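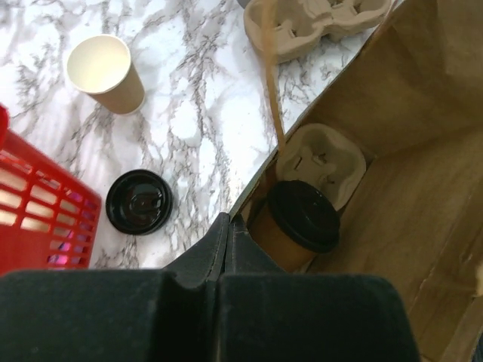 *Figure 3. Paper cup and black lid on a marble-patterned countertop.*

### 4. How many riders?

The Trurnwood chronicle says that 400 riders burned the river town of Besa in a single night. Most later histories repeat the number. I doubt it. The chronicler wrote long after the raid, never names a witness, and gives the same figure for two other raids.

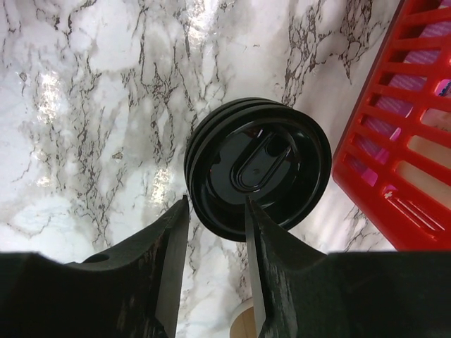

*Figure 4. Marble-patterned surface with dark veining.*

The toll rolls are a better guide, though a dull one. They show hay bought in December for far fewer horses, and the town paid its full dues the next spring. A burned town does not usually do that. Pisharody takes the dues as proof of a quick rebuilding, but he offers no building accounts, and I have found none.
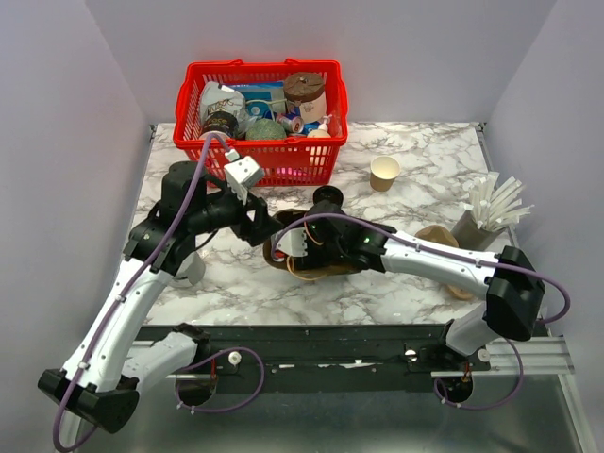 **Sum-yee Su**, Lecturer in Military History

Nor does the layer of ash settle much. It was found in one trench, beside a bakehouse, and has never been dated. Kandasamy's map stretches it across the whole lower town on no stated grounds.

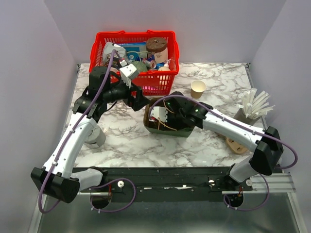 Padmavathi Ramasamy objects that hay could have been seized as well as bought, so the rolls would miss it. That is fair, and it weakens my count of the horses. It leaves the spring dues where they were, and they still have to be explained by anyone who wants the fire.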